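Getting the house ready for midsummer supper

My grandmother kept a notebook from 1933 with the things to do before St John's Eve, and most of it still works. We have fourteen at the table these days, mostly neighbours from Brelent, and the supper goes on until the light does. These are the jobs I do in June, in the order I do them.

Two weeks before

Get the tablecloths out and look at them in daylight. Old linen goes yellow along the folds. Soak it overnight in cool water with a cup of soda crystals, then wash at 60 and dry it on the grass if the weather allows. Iron it while it is still damp. If you leave it to dry fully you will be there all evening with the spray bottle.

Check the candles too. Ones that have bent in a warm cupboard can be rolled straight on a worktop after ten minutes in hand-hot water.

The week before

Make the elderflower cordial. Pick the heads in the morning, shake them well and do not wash them. I use 25 heads, two lemons and 1.5 kg of sugar to a litre and a half of water, plus citric acid from the chemist. It keeps in the fridge for a month, or freeze it in small plastic bottles with a gap at the top.

Mugs and cups

Tea stains come off with a paste of bicarbonate of soda and a few drops of water. Rub it round with a damp cloth, leave it for 7 minutes and rinse. For the ring near the bottom, use the corner of the cloth over one finger. Put a spoonful of bicarb in the mug first and add the water to that, or the paste comes out too thin to stay on the sides. Do not use it on anything with a gold rim.
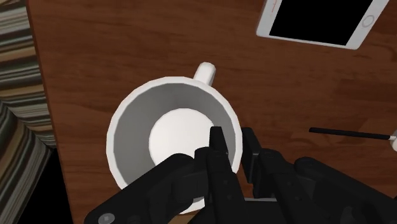
The day before

Cut the greenery in the evening and stand it in a bucket of cold water somewhere dark. Birch wilts quickly, so take more than you need. Archana Kashyap next door splits the bottom inch of each stem with secateurs and hers always last longer than mine.

Boil the new potatoes for the salad and dress them warm. Leave the herbs out until the next day or they go black.

On the day

Lay the cloth first and clip it at the corners if you are outside. Put jam jars over the tea lights - the wind gets up after nine.

If you are having a fire, keep it well away from the hedge and have two full buckets beside it before anyone strikes a match. Trudy Trevaskis brings sand as well, which is better for the embers.

Afterwards

Candle wax on linen: let it go hard, lift off what you can with a blunt knife, then iron the rest through brown paper, moving the paper each time it marks. Grass stains want white vinegar and an hour's wait before washing.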